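Olthorpe workshop moves two-arm sorting bench into simulation

Members of the Olthorpe shared workshop in Jilletholm have finished the first full simulation of their two-arm sorting bench and will use it to settle the layout before any holes are drilled. The project, listed on the workshop board as Katayama, has been running on weekday evenings and Sunday afternoons.
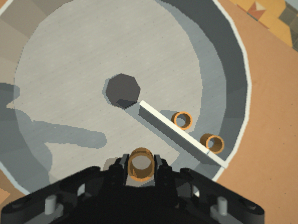
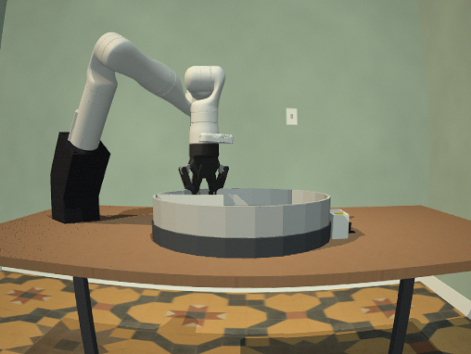
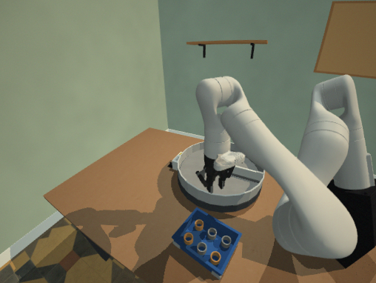

Renders from the bench simulation. First: a ring held in the gripper inside the round bin, two more lying by the divider. Second: an arm over the bin. Third: both arms, with the six-cup tray in front of the bin.

The bench is meant to take small parts out of a shallow round bin and set them down in a fixed pattern. The parts chosen for the first stage are short hollow rings, a shape that can be gripped from the outside or with one finger in the bore. The build group has settled on the outside grip for now. An inside grip would hold better on rings that have tipped over, but it needs thinner fingertips than the ones in the current model.

Most of the work since September has gone into the bin. A straight divider in the bin gives the gripper an edge to work along, and parts tend to come to rest near it. The group reports that this is also where most of the failed picks occur. In the last batch of 269 simulated attempts, 114 ended without a part leaving the bin. A ring lying flat against the divider leaves little room for a fingertip on that side, and the planner rejects the approach or the finger touches the top of the divider on the way down.

Two fixes are being compared. One lowers the divider by 12 millimeters. The other leaves it alone and adds a short sideways push before the grip, which moves the ring clear but adds time to each cycle. The group has asked for runs of both with the same starting positions, so that the results can be read side by side. A third proposal, to remove the divider, was dropped at the last build night - the second stage calls for two kinds of part in the same bin.

Lighting is also being varied. The vision software was tuned on evenly lit renders and did poorly once hard shadows from the arm and gripper fell across the bin floor. On some runs the edge of a shadow was reported as the rim of a part. Shadow direction is now changed at random between runs, and the detection threshold has been raised. Soft objects will be tried after the rings, with no date set.

The second arm has a smaller role at this stage. It stays folded while the first arm works over the bin, and the software treats it as a fixed obstacle. Handing a part from one arm to the other is planned for later, once the clearances between the two elbows have been checked at full reach. Anyone editing the model is asked to keep the two base positions locked until then.

The physical bench exists only as a tabletop and a cut list. Mounting plates have been ordered from Hustton, a metal shop on the same street, and the order covers 16 plates in two thicknesses. The bin wall will be made in flat panels, as in the model, which avoids having to roll a curved sheet on the workshop's small bender. The panel joints will be taped on the first version so they can be taken apart again.

Power and emergency stop wiring will be done before the arms are bolted down. The stop button goes on the front of the table, within reach of a person standing at the tray, and a second one goes by the door. Until both have been tested, the arms will be run only from the simulator.

Model files are on the Olthorpe shared drive in the Katayama folder. The next build night starts at 7 p.m. and is open to members who have completed the machine safety course.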